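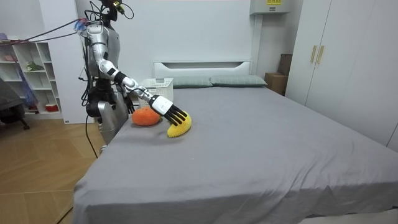

Robot hand, plush banana, gray sheet.

So the Tondik 2 finally got its big software update, and I have spent way too much of this week poking at it!

If you've been reading for a while you know I'm a small phone person. I've been carrying the Esier Tondik 2 since last spring, when I gave up on the giant slab I had before it (great screen, lousy pocket companion). It was never a fancy phone. It has a plastic back, a 3000 mAh battery and a camera that likes sunshine and very little else. But it fits in my hand, I can reach the top corner with my thumb, and the headphone jack is on the bottom where it belongs. I've been a happy owner, with one asterisk, and the asterisk was always the software.

When I bought it, Esier had promised "a major update later in the year." Later in the year came and went. There were little security patches now and then, and one of those broke the flashlight shortcut for a month, and the support forum got grumpier and grumpier. I had pretty much made my peace with it. Then I woke up to a notification at 6 in the morning, 1664 MB, ready to download. I was out of bed before the coffee maker was on.

Getting it installed

The download took most of breakfast on my home Wi-Fi. The phone wants half a charge before it'll start, and mine was at 44 percent (naturally), so there was a stretch where I stood at the kitchen counter watching a battery icon. After that it was smooth. It rebooted, showed the Esier logo for long enough that I started to get nervous, rebooted again, and then went through that "optimizing apps" business that every phone I've ever owned has done at least once.

Everything was where I left it when it came back. My wallpaper, my folders, even the alarm I'd forgotten to turn off. The only thing I had to set up again was the fingerprint reader, and I suspect that's on purpose.

One tip if you haven't done it yet: clear some space first. My phone was stuffed with podcasts and the installer complained. I moved the podcasts to the memory card and tried again and it was fine, but the error message just says "Cannot continue," with no hint about storage, so I can see people getting stuck there.

The notification shade, oh my gosh

Okay, this is the part I've been telling everyone about. The old shade on the Tondik was a mess. Quick toggles took up half the screen, and the brightness slider was hidden behind a second swipe, and if you had music playing you could fit maybe one message underneath it. The new one is so much better! You get a slim row of toggles, the slider right below it, and then your notifications grouped by app. You can reply to a text straight from there without opening anything. I know, I know, plenty of phones have done this for ages. Mine hadn't, and I'm allowed to be excited.

You can also rearrange the toggles now. I put the flashlight first (which works again, by the way), then Wi-Fi, then the hotspot, and I banished the "Esier Share" button to the very end. I have never met another person with an Esier phone in real life, so who would I be sharing with?

Long-pressing a notification lets you turn that app's alerts down or off on the spot. I went on a bit of a rampage with this one. The grocery store app is silenced. The weather app, which had been telling me it was raining while I was standing in the rain, is silenced. The game I haven't opened since my vacation is just plain uninstalled.

Battery life

This was my biggest worry. You read the forum threads after any update and half the people say their battery is ruined and the other half say it's the best it's ever been, and I've never figured out how to turn that into useful information.

My first day was rough. The phone was warm in my pocket and down in the red by late afternoon, with hardly any use. I let it sit overnight on the charger and the second day was normal. By the third day it was better than before the update, and it has stayed that way. I get up, take it off the charger, listen to podcasts on the bus both ways, text all day, read in bed, and there's still a comfortable amount left when I plug it in. With the old software I used to carry a charging cable in my bag and beg for outlets.

I think most of it comes from the phone sleeping properly when it's lying on a table. Before, I could leave it alone through a long movie and come back to a noticeable drop. Now it barely moves. So if your first day looks awful, give it a couple more before you go write something angry.

The camera (well, let's be fair)

It's the same camera hardware, so don't expect miracles. Indoor shots at night are still mush. But the app itself opens so much faster! I used to miss things constantly while the viewfinder sat there black. Double-pressing the power button now launches it from the lock screen, and I've gotten into the habit of doing it as I pull the phone out of my pocket.

They've added a manual mode too, with white balance and exposure. I've been playing with exposure on the walk home in the evenings and got a couple of pictures of the streetlights near the river that I'm kind of proud of. They're a little grainy and a little orange, and I like them anyway.

What's missing is any kind of stabilization for video. I was hoping. Walking videos still look like I'm filming on a trampoline.

Launchers, or why I'm still using Masik

The stock Esier home screen got a makeover as well. The icons are flatter, the app drawer scrolls up and down now (it used to be sideways pages), and there's a search bar at the top of it. I gave it an honest try for two days. It's quick and it's clean and I can see a lot of people being perfectly happy with it.

But I went back to Masik. If you haven't run into it, Masik is a tiny little launcher that a lot of us small phone folks swear by. It puts your apps in one alphabetical list along whichever edge your thumb lives on, and that's nearly all it does. There's no feed, no suggestions, and the widget area is small. On a screen this size it feels like the phone was designed around it. I did hit one bug after the update where the list forgot which side I wanted it on whenever I restarted, and I fixed that by clearing its data and setting it up from scratch. It took five minutes, and I took the opportunity to use the dark theme, which I should've done a year ago.

If anyone has found a way to make Masik play nicely with the new grouped notifications dots, please tell me in the comments. Mine show up for text messages and nothing else.

Things that got worse

It isn't all sunshine, so let me get these down while I remember them.

The keyboard. They swapped the default one, and the new one has the comma tucked under a long press. I typed a whole email to my landlord without a single comma in it before I noticed. I've installed my old favorite back and all is well.

The FM radio app is gone! I used it for ball games, and it needed your headphones plugged in as the antenna, and it was one of those goofy old features I really loved. The forum says you can sideload the old version, and I tried, and it opens and then shuts right away. I'm still working on it.

The volume steps feel different too. With earbuds in, the lowest setting is louder than it was, and for falling asleep to podcasts that's a little too loud. Perhaps that's just me.

And Bluetooth in the car dropped once. It reconnected by itself and hasn't done it since, so I'm filing it under "watching."

A word about the case

Unrelated to software, but people asked after my last post. The case I'm using is the Hrubý one, the soft gray sleeve with the cutout for the buttons. I bought it when I got the phone and it has held up wonderfully. The corners have gone a bit shiny, the cutout has stretched a hair, and it has saved my screen on the stairs at work more than once. They still make it for the Tondik 2, although the green seems to have disappeared from their store, which is a shame. I wanted the green next.

So should you update?

If you've got a Tondik 2, yes, go for it, as long as you're not attached to the radio. The notification shade alone made me feel like I had a new phone, and the battery improvement is the kind of thing I notice every single evening. Back up your pictures first like a grown-up. Charge it up past half. Make a little room.

Owners of the original Tondik are still waiting, and I wish I had better news for you. There's a line on the Esier support page that says "under evaluation," and it's said that for as long as I've been checking. I still have mine in a drawer as a spare, so the minute something shows up on it I'll write about it here.

Next up I want to try the new "simple mode," with the giant buttons, on my mother's phone. She has the same model and hasn't updated anything in her life, so I'm bringing a charger and a pie.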